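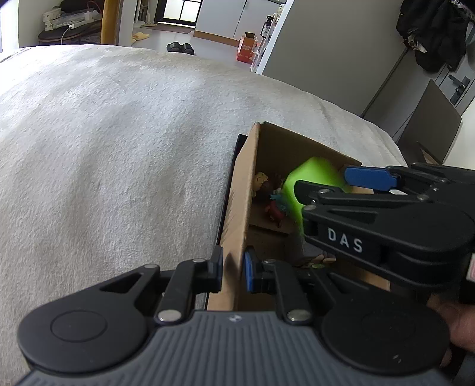
Two hand-held grippers on a toy box, one at the cardboard wall and one at the green cube.

Tirar Hand-Held Gripper Pair: should it be in your budget?

We had 369 a month to spend on collecting arm training data, and the sales page for the Tirar pair told us that would cover it. I run the numbers for a small automation outfit, Dekstead, and I have read a lot of sales pages. This one says the rental price is the whole price. After six months of paying the bills I can tell you what it leaves out.

First, the hardware, which is better than I expected. The fingers are black linkages with rivet pins, and the blue pads at the ends are easy to see against almost anything you'd want to pick up. I like that more than I thought I would. When you go back through hours of recordings looking for the moment a pad meets the edge of a box, color contrast saves real time. Our operators got used to the grip in an afternoon. Their wrists took longer, and I'd plan short sessions from the start.

The pitch is that you can skip the robot arm for now. You collect at home or in a spare room with ordinary stuff — toys, a cardboard box, a blanket — and worry about arms later. Fine, as far as it goes. Soft surfaces make life harder, though. A box on a fleece blanket gives way when you push on it, and an open flap is one more thing to steer around. If your finished system will work on a steel bench, ask yourself how much bedroom footage you want to pay for. We set aside a third of our hours for soft surfaces and I would cut that down next time.

Now the part that matters if you are planning a purchase. The rental covers the two grippers and nothing else. Here is what we ended up adding:

Storage. Two grippers recording at once fill drives quickly. Price this before you sign anything.

Spare pads. Ours wore at the tips. Order 5 sets with the first shipment, as shipping on a single set is silly money.

Operator pay. By far the biggest line, and it is missing from the vendor's cost calculator. Every two-handed task went slower than the one-handed version, and we had planned for the same speed.

Review time. Somebody has to watch the recordings and throw out the bad ones. We gave it 6 hours a week and it needed more.

I also looked at the Piritz kit, which costs more up front but is yours to keep. For a project of six months the Tirar rental comes out ahead. For a year or longer I'd buy. Prothero sells a one-handed unit that would do for plain pick-and-place, and I suspect plenty of teams renting a pair would get by with it. Write down your ten most common tasks and mark the ones where the second hand does real work. We marked four.

Support was polite and slow. A question about calibration sent in March got an answer after we had sorted it out ourselves. The manual is thin on setup and oddly long on cleaning.

What I can't tell you is whether the data will pay off. The claim that a model trained on hand-held recordings moves neatly over to a real arm is the vendor's claim, and I have not seen it proved on our tasks. We have arm time booked for September. Until then I am keeping a reserve in the budget for collecting part of it again on the arm itself, and I'd advise anyone else to do the same.

Good build, easy to learn, weak paperwork, and a price page I would not trust on its own. Three stars out of five. Ask for a month-to-month deal before you agree to the longer term. They gave us one when we pushed, though it isn't listed on the site.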